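Maricel Mercado on bread, butter and getting up at 3

Quick one this week, caught her between batches. Phone on speaker, mixer going. 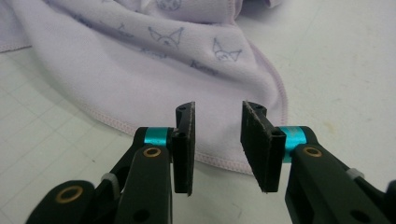 Mercado bakes out of a rented kitchen in Prokdale, mostly rolls, some coffee cake. Started with her aunt's recipe for milk buns. "I made them wrong for a year. Too much flour. Everybody adds too much flour."

So what's the fix? "Stop adding it. The dough is sticky, fine, leave it alone. Come back in 20 minutes, it's a different dough."

She weighs everything. 400 grams of bread flour for a home batch, one egg, milk just warm. Butter goes in last, soft, a spoonful at a time. "If it looks like it's falling apart, keep going. It comes back."

Oven questions, becuase readers always ask. Middle rack. Brush with milk before, butter after. She pulls hers early, still pale on the sides. "I like them soft. Rommel likes them dark. He's wrong."

Rommel is Rommel Baluyot, who does the deliveries and, on Monday, the dishes.

Summer is harder. In July the dough runs away from her, so she cuts the yeast and lets it sit in the fridge overnight. Any filling? "Cheese. Or ube jam if I have it. No raisins." Why no raisins? "They burn on top and I don't like them."

Leftovers, if you have any: slice, toast in a dry pan, sugar and a bit of salt. She freezes the rest the day they're baked, 5 to a bag, and warms them still frozen in a low oven.

Timer went off about there and she had to go. Full recipie goes up when she sends me the amounts for the yeast.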